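The Cell at Plutham
One: Evening
Luana Rezende had been told the arms were fixed. She had been told that in October as well. 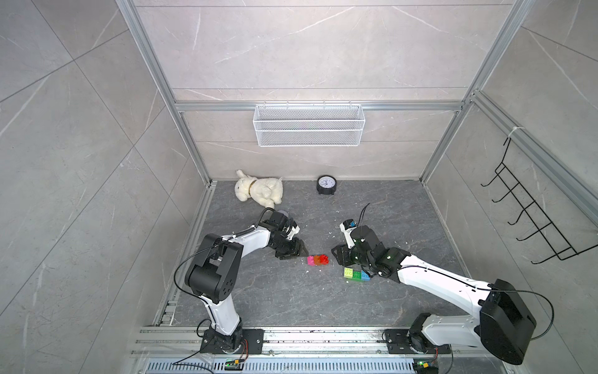 Two: The Log
"Both boards are green," said Barnabás Kelemen.
"Green means they have power."
He read her the log anyway. Left gripper rezeroed, 2 base bolts tightened, 2000 cycles passed at Olton before shipping. She asked who had watched the 2000 cycles. He turned the page over, as if the name might be on the back.
"Run the pink brick," she said.
"It'll do it."
"Then run it 11 times."
He sighed and reached for the keyboard. Luana pulled up a stool, took the cap off her pen and left the box marked Repaired blank.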